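Harerley Review > Fiction > Short stories

Search stories Enter a title or keyword Go

Second Feature

My film was accepted by the Brolton Film Festival in October, by an email that began "Dear Filmmaker" and went on to ask whether I could bring my own extension lead.

It was twenty minutes long and had cost me £655, most of it on a goat. The goat appeared for four seconds and looked at the camera for three of them. I had written a statement about this, to do with complicity, and the festival had printed it in the programme under the title of a different film, a documentary on lock gates. I thought it suited the lock gates rather well.

The venue was the Pappas, which had been a picture house, then a carpet showroom, then a picture house again with very good carpets. It had 584 seats. I know because the manager told me in the foyer, and told me again on the stairs, and then stood at the back of the auditorium with one arm out as if she might introduce me to them individually.

"You're on at ten past eleven," she said.

"In the morning?"

"We find people are fresher."

I went down to the bar, where the festival sponsor, a fizzy drink called Truvine, was giving away its product. Truvine tasted of grapes that had been described over the phone. The other directors were standing about with bottles of it, all wearing lanyards and all looking over one another's shoulders for somebody who could give them money. A man in a velvet jacket asked what my film was about. I said grief. He said his was about grief as well. A woman passing with a plate of sausage rolls said hers had been about grief to begin with, but they'd lost the location.

"And yours has a goat in it," said the man.

"Briefly."

"I heard it was the best thing in the selection."

"The film?"

He looked at his bottle.

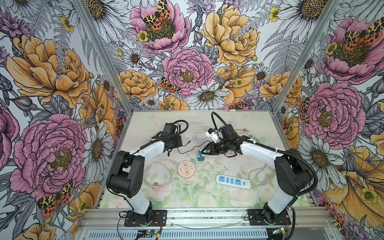
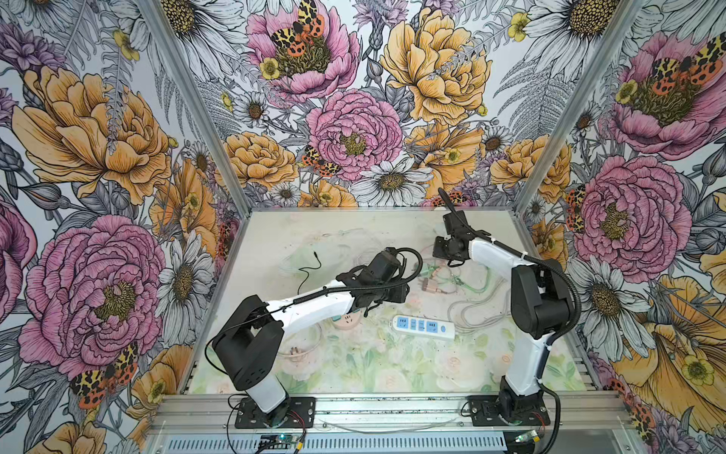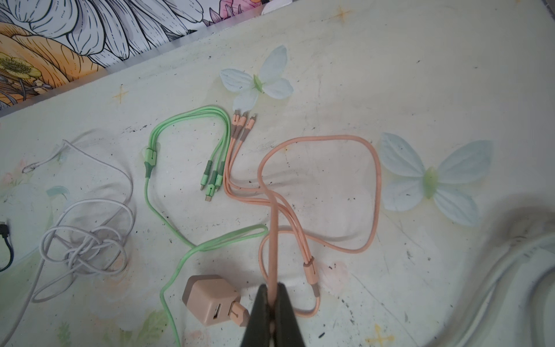 At five to eleven the projectionist came to find me. He was about nineteen and carried himself like a surgeon with bad news. My film was on a laptop, the laptop was mine, and the laptop was at two per cent. I had left the charger on the train from Harerley, in a bag with my good shoes and the speech I had prepared for the questions afterwards. He held out a phone lead, a braided one in the same peach as the cable in the last picture, and asked whether it would do. I said I thought it was meant for a phone. He said that in his experience a lead was a lead. We plugged it in, and the laptop considered it for a while and went down to one.

"Can you make the film shorter?" he asked.

I said it had been shorter. I had spent most of the summer making it longer, so that it would qualify for the twenty-minute category, where there was less competition.

In the end they got a charger from the man in the velvet jacket. He unwound it from his own laptop slowly, with everybody watching, and said that we were all in this together. Then he asked if I would mention him in my introduction.

I did mention him. I walked out in front of the 584 seats and thanked the festival, the Pappas, the makers of Truvine and the gentleman in velvet. I dedicated the screening to my late aunt, who had left me the £655 and had always hated the cinema. I said it was a personal film. Somewhere in the stalls a sweet was being unwrapped with enormous care, and I waited for that to finish.

Then the lights went down and I could see how many had come, because their phones lit them up. There were two of them. One was the manager. The other was an elderly man in a raincoat who had taken a seat in the very middle of the very middle row, and had put his hat on the seat beside him, as if there might otherwise be a rush for it.

He sat through everything. He sat through the long shot of the kettle, and the longer shot of the kettle from the other side. When the goat came on he leaned forward, and when the goat went off he stayed leaning forward for the remaining eleven minutes - I have never seen such trust in a face.

Afterwards the manager carried a microphone down the aisle to him, though he was near enough to shake my hand, and asked whether he had a question for the director.

He took the microphone in both hands and stood up.

"Does it come back?" he said.

I talked for quite some time about absence. I talked about the edge of the screen, and what an audience is owed, and I believe I used the word "liminal". He listened to all of it with his head on one side.

"Only I thought I saw it," he said, "behind the kettle."

I told him that was a very good reading. He sat down, pleased, and moved his hat on to his knee, and the manager asked if we'd both mind staying where we were for the lock gates.

More short stories
The Understudy's Umbrella
Matinee for a Wet Afternoon
Notes from the Prompt Side
A Small Part in Something Large
Interval Ices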